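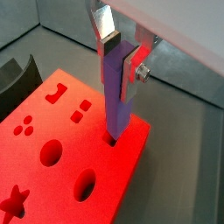
**Figure 4.1** A red shape-sorting board and a purple block with square corners.

# Chapter 4: Shape, Fit, and Turning

A shape sorter is one of the first puzzles many children are given. It has a board or a box with holes in it, and a set of blocks to go with the holes. A child picks up a block, looks for a hole, and tries it. Most of the early tries fail. The block is the wrong shape, or it is the right shape and has been turned the wrong way.

This chapter uses the shape sorter to study three ideas from geometry: cross section, congruence, and rotation. You have used all three without their names every time you put a key in a lock or a battery in a flashlight.

By the end of the chapter you should be able to:

- name the cross section of a simple solid
- decide whether a given solid will pass through a given hole
- state how far a shape must be turned before it looks the same again
- work out how much clearance there is between a block and its hole

## 4.1 The part of the block that matters

Take a tall block with a square base and flat sides. Its full name is a square prism. If you sliced it straight across at any height, the cut face would be a square of the same size as the base. That cut face is the cross section.

When a prism goes into a hole end first, the cross section decides whether it fits. The height has nothing to do with it. A prism 40 mm tall and a prism 500 mm tall will both pass into the same square hole if their bases match. The tall one sticks out farther, and it is easier to hold, but the fit is the same.

Color does not matter either. Some sorting sets paint each block to match a ring around its hole. The set made for the Westwood workbook leaves the board one color throughout, so that students have to go by shape alone.

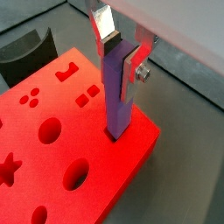 ## 4.2 Turning the block

Now hold the square prism upright over its hole. It may still not go in. The sides of the block have to line up with the sides of the hole, and if they don't, the corners will catch on the edge of the board.

A square looks the same after a quarter turn, so there are four positions in one full turn that will work. We say that a square has rotational symmetry of order 4. An oval that is longer than it is wide looks the same only after a half turn, and its order is 2. A circle can be turned by any amount - a round peg has no wrong position once it is upright.

The board itself may be sitting at an angle on the table. This changes nothing about the shapes. It does change how far you have to turn your hand, and students often find it harder to judge the match when the edges of the hole do not run straight across in front of them.

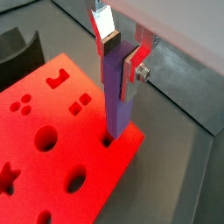 Tilt is a separate matter. A block that leans will present a longer outline to the hole than one held straight up and down, and in a close hole that is enough to stop it. With soft foam the edge gives a little. With a hard board it does not, and the block has to be brought upright first.

The space left over between block and hole is called the clearance. If a hole is 42 mm across and the block is 40 mm across, the total clearance is 2 mm, or 1 mm on each side when the block is centered. Section 4.3 returns to this with measurements from your own set.

**Before you go on.** Trace the base of one block onto paper and cut out the tracing. Turn the cutout over its hole one full turn, and write down each position where the edges line up. Keep your results for Exercise 6.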